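Toys & Games > Early Learning > Shape Blocks

Shape blocks

By Sowmya Iyengar
April
138 shares | 67 comments

Shape blocks are small solid pieces, usually in bright single colors, that are handled, sorted, lined up and pushed around as a first meeting with geometry. They are close cousins of the building brick, but stacking is only a small part of the fun. What matters is the outline! A child who has never heard the word "prism" can still tell by touch which block has corners and which one rolls.

Forms

Most sets begin with the cube and the cylinder, then branch out into triangular and hexagonal prisms. Stars and hearts are a later and very welcome addition. Seen from the side, a heart block can pass for something much plainer, and only from over the top do the two lobes show clearly. The star is a favorite with small hands because every side has a fold to run a finger along.

Colors

Red, yellow, blue and green are the classic four. In many sets color and form are kept independent, so that a yellow heart and a yellow hexagon belong together one minute and part ways the next - a wonderful way to show that one thing can be sorted by more than one rule.

Materials and makers

Older blocks were turned or sawn from beech, and the Nolte workshop sold boxed sets of them with a sliding lid. Plastic came in with Gustura, whose catalog ran to 1069 separate pieces at its largest, and Hamow followed with textured faces that give a better grip.

Boards

Blocks are often used on a flat wooden board, which gives them a level ground and sets off the colors beautifully against pale grain.

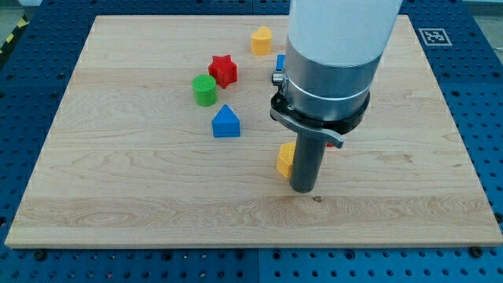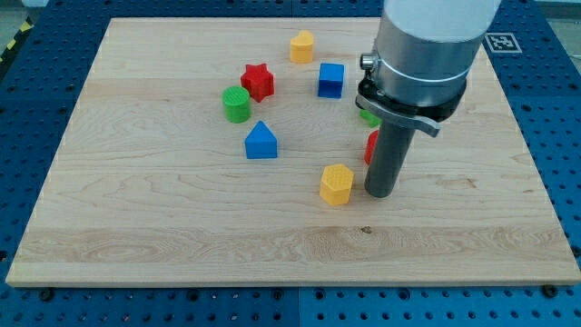
Colored shape blocks on a light wooden board.

Play and sorting

The simplest game is pairing by color. A harder one, known as Erkent sorting, gives each player 3 moves to bring blocks of the same family together, sliding only and never lifting. Cylinders are usually left standing on end for this, as a cylinder on its side tends to wander off - to the great joy of younger players.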